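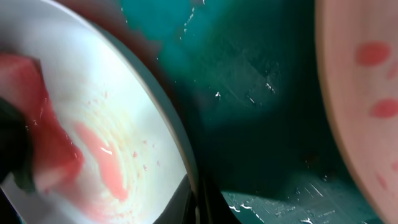
A piece of soft pink food on a white plate, with one of the robot's dark fingers touching it.

Have you ever tried to pick up something slippery and had it shoot right out of your hand? Then you already know a little about what life is like for Hudar. Hudar is a robot arm with a gripper on the end, and it lives at a workshop called Tendby, where people teach machines to handle food. Soft food is some of the hardest stuff there is for a robot to hold. A wooden block stays the same shape when you squeeze it. A soft, juicy chunk does not, and it leaves a smear on the plate besides.

So today we are going to talk about how Hudar gets cleaned and looked after, because a robot that works with food needs a good wash as much as you do after spaghetti.

What gets dirty?

The fingers, mostly. Juice gets on them, and when juice dries it turns sticky, the way your hands feel after a popsicle. A sticky finger will not let go of things at the right moment. Hudar opens up to put the food down, and the food comes along for the ride! Bits can also creep into the joint where the finger meets the hand, and that is a much harder spot to reach.

Then there is the camera. Hudar has a small one by its wrist, looking down toward the fingers, and one dried drop on the glass can make a big blurry patch right where the robot needs to look.

Who does the cleaning?

At Tendby the job belongs to Sumeya Wubshet. She starts at 8 in the morning, before anybody asks the robot to do any work, and the very first thing she does is switch the arm off and turn a key that keeps it off. The key goes in her pocket. Robot arms are strong and they don't know when a person is standing close by, so please remember this part if you ever get to visit one. Grown-ups who have worked with robots for years still do it every single time.

Next she takes the fingers off. They come away with two little screws, and they go into a bowl of warm, soapy water. While they soak she wipes the camera glass with a soft cloth (never a paper towel, which can scratch) and runs a small brush around the joints. It looks a lot like a toothbrush. When Sumeya first started, it was a toothbrush.

The fingers get rinsed, dried and checked for cuts. A tiny nick in the surface can hold on to old food, so a nicked finger goes in the trash and a new one comes out of the drawer. Even without a nick, a pair is swapped after 2000 squeezes. The computer keeps count, and on the morning we stopped by, the number was only 329, so those fingers had plenty of work left in them.

Teaching it where its fingers are

You might think she could screw the fingers back on and be done, and we thought so too. But even a clean finger can go back on a hair crooked, and Hudar would not know. Zoltán Dudás, who looks after the computer side of things, has the robot touch 7 small dots on a metal plate, slowly, one after another. If it misses a dot, the computer works out by how much and makes up the difference from then on. This is called calibration (say it like this: kal-uh-BRAY-shun). You do something like it yourself when you put on new shoes and take a few careful steps before you run.

The squeeze test

Last of all comes the squeeze. How hard should a robot hold a soft thing? Too gently and it slips, too hard and it squishes. Zoltán begins with a very light squeeze and turns it up bit by bit - he is a patient man - until the food stays put when the arm lifts.

Try it at home

Ask a grown-up for a plate, a pair of kitchen tongs and some soft fruit, cut into chunks. Move the chunks from one side of the plate to the other without leaving any dents. Now rub a little honey on the tips of the tongs and try again. What happens when you want to let go? Wash the tongs when you are finished, and don't forget the hinge.

Words to know
Gripper: the part of a robot that holds things.
Joint: a place where two parts meet and can move, like your elbow.
Calibration: checking a machine against something you are sure of, and fixing the difference.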